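How to prepare your first DJ mix for a podcast series

Many podcast series of techno and minimal music accept mixes from new DJs, but they receive a lot of files and they listen only to the first minutes. In this guide I explain how I prepare a guest mix, from the folder of tracks to the email.
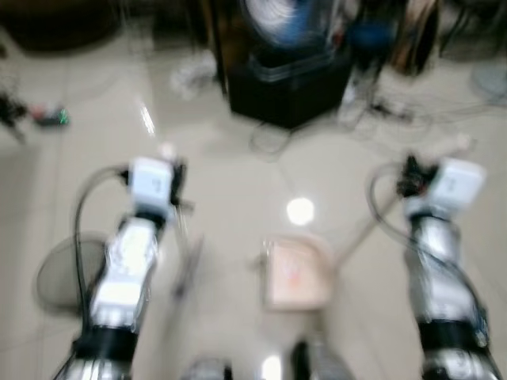
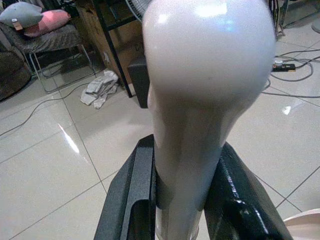
Step 1. Choose more tracks than you need
For a mix of one hour I start with a folder of 21 tracks and I use maybe half of them. Listen to each one from the beginning to the end, also the parts you think you know. Write down the key and the tempo. If two tracks have the same kind of bass line, keep only one.

Step 2. Decide the first and the last track
The middle can change while you play, these two should not. Assunta Lo Presti, who selects the mixes for the Lurkorix series, told me that she prefers an opening without a kick drum for at least one minute. Other series want the rhythm immediately, so listen to their last episodes before you decide.

Step 3. Set the levels
Put the master in the middle and use the gain of each channel. The meters should stay in the green and touch the yellow only in the loud moments. Do not use the limiter of the recorder - it makes the hi-hats very tired to hear.

Step 4. Record in one take
Record in WAV, 44.1 kHz. If you make a small mistake, continue. I stop only when the mistake is in the first ten minutes. My friend Achilleas Economou records always in the early morning, before the phone starts to ring, and I have copied this from him.

Step 5. Listen the day after
Use headphones first, then cheap speakers. Cut the silence at the start and make a short fade at the end. Nothing else.

Step 6. Send it
Name the file with your artist name and the name of the series. Add the tracklist as plain text, a square photo and a biography of no more than 200 words. Send a private link and check that the download is open. If there is no answer, write again one time after three weeks.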